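Recording Kitchen Tasks on the Two-Arm Table: Good Practice

Applies to: all operators at the Stirkora site
Last revised: 22nd December

This page sets out how a tabletop task is to be prepared, run and logged. It replaces the September notes. Operators who have trained only on the Protwood table should read it in full before their first session.

1. Before powering the arms
Check the table plan for the task and put out only the items it lists. Spare items go back on the shelf. Route appliance cords away from the path of both wrists – a cord that crosses the reach of an arm must be moved first. Confirm that the emergency stop is within reach of the operator's seat.

2. Naming left and right
Left and right always mean the robot's own left and right. A camera facing the arms will show them reversed. Notes written from the camera's point of view are returned for correction.

3. Handling food items
Grip bread by one edge and use the lowest closing force that holds it. Replace any slice that is torn or crushed. Food used at the table is not to be eaten.

4. Working at the toaster
Bring the slice over the toaster upright and pause before lowering it. Keep the idle gripper open and well clear of the appliance. Do not correct a poor approach by pushing; raise the arm and start the approach again.
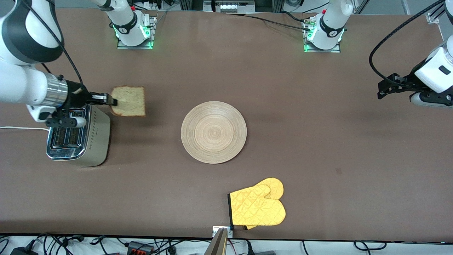
5. Stopping and logging
Stop the run if an item leaves the table or a cable pulls tight. Enter each run in Tillska before resetting the table, including failed runs, and give the reason for any stop. After seven runs, the operator hands over to a colleague and takes a break.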